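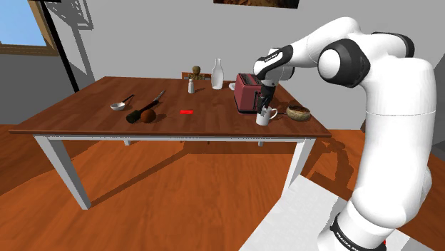

Has anyone tried the Horkano simulation kit with a Franka arm? I'm on the 15 day trial and loving it – the kitchen table setup is so much fun! My trouble is getting the gripper to line up over the white mug, with the toaster so close. Would the paid grasping add-on help, or am I missing a setting?
Rhonda Thibodeau

Skip the add-on for now. Lower the approach speed and move the toaster back in the scene editor, then save it under a new name. I did 251 runs that way and had a great time.
Edin Vukčević

Same problem in version 3, following this!
Réjean Campbell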